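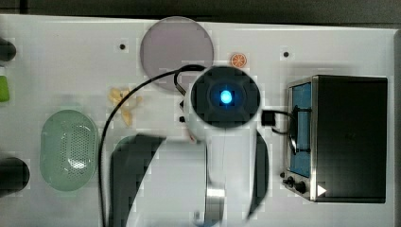
Setting table waypoints, Skundness robotics club

Do this before running any pick program. Two students per station.

1. Clear the arm's path and home the arm. Keep one hand near the stop button.
2. Check the cable at the sensor head. It needs enough slack for a full wrist turn in both directions.
3. Set jog speed to 40 mm/s. Do not go higher while teaching points.
4. Jog to a spot 200 mm above the table and save it as SAFE.
5. Move over the first object, lower until the fingertips are level with its middle, and save it as PICK1.
6. Repeat for each object. Every move between two picks must pass through SAFE.
7. Run the full list once with the gripper open. If the arm stops with error 103, a point is out of reach. Teach it again closer to the base.

Save the file under your team name (Hollau or Giltance) before you log out.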